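Dumance Tabletop Set: data card

Maintainer: Hanna Wilczyńska
Hardware and rig: Tetteh Appiah
Labels: Miklós Erdős, Ailbhe Carroll
Last edited Aug 13, 2018

14 shares | 3 comments

Summary

Dumance is a set of 2000 teleoperated episodes for training grasping and placing policies on a multi-finger hand. Each episode covers one short task on a carpeted table, driven by a human operator from start to finish. No episode contains motion produced by a learned policy.

Contents

Every episode has a chest-height color video, joint positions and commands for the hand and arm, and one line of text giving the task. Video and joint streams share a clock. Joint data is stored at the rate the controller wrote it and has not been resampled.

There are 39 task strings. Most name a single object and an action ("pick up the blocks", "move the card box to the left"). The rest name two objects. The strings were written before recording and read to the operator, so wording does not vary with the person at the controls.

Scene setup

The table is covered in blue carpet and closed off at the back with woven screen panels. Objects are household items and toys: building blocks, card boxes, small cards, plastic tubs, and flat or crumpled things that are hard to grasp. The target stands in open space near the middle. Distractors are placed by hand and moved every 25 episodes.
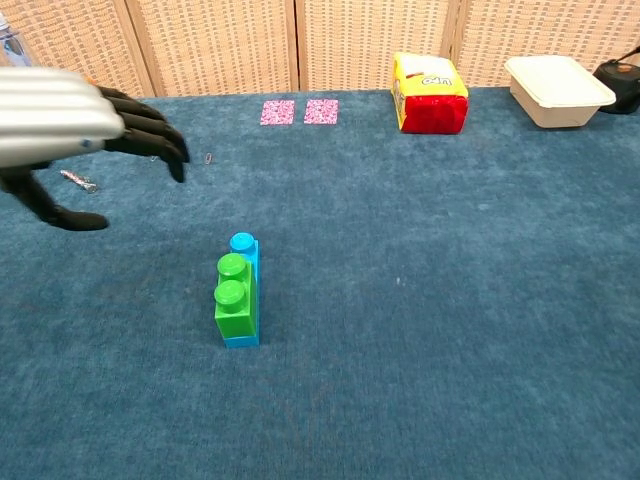 The operator starts from a loose open posture and may take as long as needed up to 15 seconds, after which the episode is closed and marked as a timeout. Timeouts are kept. So are drops and missed grasps, with the outcome field set to "fail" — filter on it if you want clean demonstrations only.

Labels

Outcome was marked by one person and checked by a second. Where the two disagreed, the field reads "unclear" and both marks are stored in the notes column. Grasp type is given for successful episodes only.

Known problems

- Thin metal items are hard to see against the carpet at reduced resolution.
- The forearm hides part of the table in many left-side reaches.
- Finger joint offsets were corrected in January. Earlier episodes carry a calibration flag of 0 and should not be mixed with later ones without applying the offset file.
- One operator, Valeriano Marín, recorded more than half the set. Splits by operator are uneven.

Splits

Train, validation and test are divided by recording session. Do not shuffle across sessions — neighboring episodes share the same layout, and scores will be too high.

Related sets

Trutberg uses the same file layout with a two-finger gripper. Its task strings are not compatible.

3 comments | Share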